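Trerkidus Robotics Club – Frequently Asked Questions

Who can join?
Anyone aged 14 or over. You don't need to have built or programmed anything before.

When do you meet?
Twice a week in term time, from 7 pm. We stop in July and start again in September.

What is the Mendadano Cup?
It is the contest we enter every year. Each team gets a pair of arms, a metal box and a set of cups and cans, and has to move them to set places against the clock. The top score is 800. Our best so far is 671, and our first entry scored 457.

What does the practice cell look like?

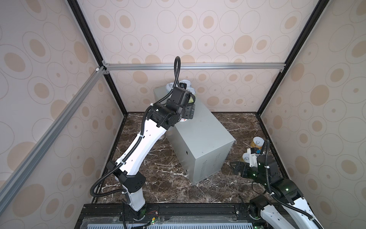
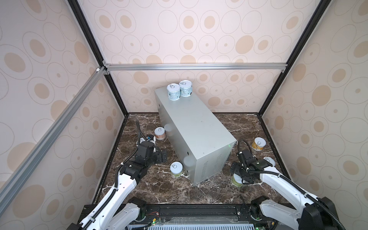 Both arms are fixed to the front rail, one on each side.

Reading time: 1 minute

Can the arms work at the same time?
Yes. Most teams give each arm its own half of the floor – it keeps collisions down. Reaching over the box is allowed.

Do I have to write code?
No. Some members only drive the arms, and others look after cables and spares. If you do want to code, start with the Modise worksheets on the shared drive.

How big is a team?
Up to 7 people. New members usually join the Darkusex team, which is our beginners' side.

What happens if I break something?
Tell whoever is running the session and switch the arm off. We keep spare grippers.

How do I sign up?
Fill in the form on the Join page, or come along and ask.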